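产品发布｜工作台与线缆整理

Flomow 发布 Grulislow 台面线缆整理组件

导轨、线夹与集线器固定方式统一规格，10 月起接受订购

5/11/20

Flomow 今日发布 Grulislow 台面线缆整理组件。该组件用于装配台、调试台和维修台，解决多根 USB 线缆在台面上的走线、暂存和插接问题。组件由导轨、线夹、垫脚和扎带构成，标准套装售价 1,995 元，保修期 5 年。首批产品已完成试用，10 月开始供货。

一、背景

调试工位上的 USB 线缆数量随外设增加而增加。常见的做法是将集线器直接放在台面上，线缆从一端引出，余长部分盘成一圈压在设备旁边。该做法在线缆较少时没有明显问题。线缆增多后，插头容易滑落到台面边缘以外，余长部分相互缠绕，更换一根线缆往往需要同时移动相邻的几根。

另一个问题出在集线器本身。条形集线器重量较轻，线缆较硬时，插拔动作会带动集线器移位。操作者通常用一只手按住集线器，用另一只手插拔，插头方向不对时还需要松手翻转，再重新对准。多次重复之后，端口金属壳的边缘会出现磨损。

Grulislow 的设计从上述两个问题入手。线缆在到达集线器之前先经过导轨上的线夹，受力点由端口转移到线夹，集线器一侧只保留一小段活动长度。

二、结构

导轨沿长度方向开有沟槽，线夹、挡块和其他附件从端部滑入或从上方卡入，定位后锁紧。附件安装孔距为 39 毫米，沿导轨全长一致，不同长度的导轨可以首尾对接，对接后孔距保持不变。

导轨平放于台面，底部可加装垫脚。加装垫脚后，导轨与台面之间留出间隙，细线可以从导轨下方横穿，无需绕行导轨端部。对于铺有软质台垫的工位，建议将垫脚安装在线夹正下方，使插入线缆时的压力直接传到台面。

线夹沿导轨边缘布置，开口朝向操作者或朝上，两种朝向使用同一零件。线夹共有 11 种规格，按线缆外径区分，规格标记压在线夹底面。夹持力以线缆能够用手抽出、静置时不自行滑动为准，不建议用较小规格的线夹强行夹持较粗的线缆，外被长期受压会产生凹痕。
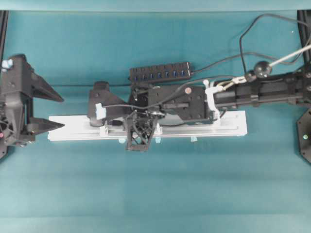 试用期间 Baxter 方面来函指出，导轨本身没有疑问，希望改进的是线夹间距的说明：初次安装时多数人会把线夹排得过密，线缆弯曲半径不足，拔下一根要牵动旁边一根；把间距放宽一个孔位之后情况就好多了，这一点应当写进安装单，而且要写在第一页。

Flomow 采纳了上述意见。正式版安装单首页增加了线夹间距对照表，按线缆外径和插头长度给出最小间隔孔位数。对于外径较大的屏蔽线，对照表要求相邻线夹之间至少空出一个孔位。对照表同时适用于已经购买试用版的用户，可向 Flomow 索取。

三、集线器的布置

Grulislow 不包含集线器，可与市售条形集线器配合使用。布置方式有两种。

第一种为平行布置。集线器置于导轨后方，长边与导轨平行，端口朝上或朝向操作者。线缆从导轨前缘的线夹引出，越过导轨后插入端口。该方式占用台面宽度较小，适用于端口较多的集线器，也便于观察各端口的指示灯。

第二种为端部布置。集线器置于导轨一端，长边与导轨垂直。线缆沿导轨沟槽走线，到端部后折向集线器。该方式适用于台面进深较大、宽度受限的工位。由于线缆在端部集中转弯，端部应使用大一号的线夹，并预留弯曲余量。

无论采用哪种方式，集线器的上行线都应从远离操作者的一侧引出。上行线通常比下行线更粗、更硬，与下行线混在一起时，会推动较细的线缆离开原位。上行线的余长部分应单独盘绕，盘绕直径不宜过小，并与下行线分开放置。

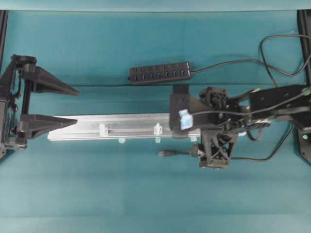 铝型材导轨、半透明白色线夹与黑色条形多口 USB 集线器

四、台面要求

导轨对台面材质没有特殊要求。为便于识别细小零件和插头方向，推荐使用单色、无光泽的台面或台垫。深色线缆在浅色或中间色台面上较易辨认，半透明线夹则相反，在浅色台面上轮廓不够清楚。Flomow 在试用中比较了几种颜色，结论是中等明度的蓝绿色能够兼顾两者。该结论仅供参考，不作为安装条件。

台面接缝会影响导轨的平直度。导轨跨越接缝时，应在接缝两侧各安装一组垫脚，避免将垫脚直接压在接缝上。台垫有折痕时，先将台垫展平，再放置导轨。

台面前缘应留出手部支撑的位置。导轨过于靠前时，操作者的手腕会压到线夹；导轨过于靠后时，插拔动作需要抬高前臂。安装单给出了推荐的放置范围，用户可按操作者身高和座椅高度调整。

五、插头的暂存与扎带

未插接的插头如何放置，是试用反馈中提到较多的一项。试用版仅提供线夹，插头悬在线夹外侧，长度由用户自行控制。正式版在安装单中增加了暂存方法：将线缆夹在插头护套后方，插头朝下自然垂放，金属壳不接触台面，也不接触导轨。

USB Type-A 插头的金属壳没有外部保护，与铝型材反复碰擦会在两者表面都留下划痕，金属碎屑有可能进入插头内部。暂存时应使插头与导轨侧面之间留有空隙。带防尘帽的插头在暂存期间应盖好防尘帽。

扎带用于两个部位。第一个部位是余长线圈，每个线圈扎一至两处，扎紧程度以线圈不散开为限。第二个部位是护套尾部，用于标识或增加抓持面。扎带头部应避开插头的宽面，以免相邻端口同时使用时互相顶碰。尾部多余的部分可以剪去，切口应与扎带头部平齐，残留的尖端会划伤手指和相邻线缆的外被。

扎带不得扎在金属壳上，也不得跨过护套与线缆的交界处。交界处是线缆反复弯折的部位，被扎带固定后，弯折点会移到扎带边缘，线芯更容易折断。

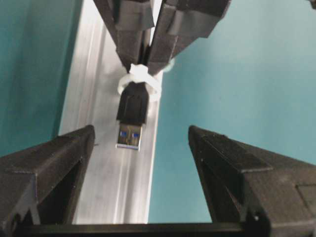 线夹是否可以用来固定网线和电源线？

网线按外径选用对应规格的线夹，扁平网线需选用宽口型。低压直流电源线同样适用。市电电源线不在本组件的适用范围内，应按工位的电气安装要求单独固定。

六、安装步骤

安装前先确定集线器位置，再确定导轨位置。许多用户习惯先固定导轨，待线缆布好后发现集线器的上行线长度不够，需要拆除重装。

导轨放置后，按对照表装入线夹，暂不锁紧。将全部线缆逐一引入线夹并插入集线器，检查各线缆在端口处是否有横向拉力。插头在端口中应保持平直，肉眼能看出倾斜的，说明活动长度不足或线夹位置偏移，应移动线夹后重新检查。检查完毕后锁紧线夹，最后盘绕余长并扎紧。

拆卸顺序与安装相反。更换单根线缆时，只需打开对应线夹，其余线缆保持原位。线夹反复开合后夹持力下降的，应更换新件，不要在线夹内垫胶带。胶带的残胶会附着在线缆外被上，清除时容易使外被发白。

导轨表面可用干布或微湿的软布擦拭。沟槽内的灰尘和剪下的扎带碎屑用软毛刷沿长度方向清出。不要使用含研磨颗粒的清洁剂。线夹和垫脚不耐强溶剂，擦拭台面时如使用溶剂，应先将其取下。

七、套装与订购

标准套装包括一根导轨、全部规格的线夹样件、一组垫脚、一包扎带和一份安装单。用户确定所需规格后，可单独订购线夹。导轨可按需对接，对接件单独供应。保修范围包括导轨变形和线夹非正常断裂，不包括因溶剂腐蚀、超规格夹持造成的损坏。

Grulislow 由 Flomow 设计，Votness 负责供货和备件管理。10 月起，订购申请由 Votness 统一受理，已提交试用反馈的单位可凭试用登记编号换领正式版安装单。批量订购的交货时间以订单确认书为准。

关于 Flomow

Flomow 从事工作台附件的设计，产品包括导轨、线缆固定件、台垫和小型收纳件，主要用于电子装配、设备调试和维修工位。

关于 Votness

Votness 从事工位附件和备件的仓储与配送，为 Grulislow 提供订购受理、换件和安装资料寄送服务。

媒体及产品资料索取，请与 Flomow 新闻联络处联系。技术咨询请注明导轨放置方式、集线器外形尺寸和线缆外径。

标签：线缆整理　导轨　USB 集线器　工作台附件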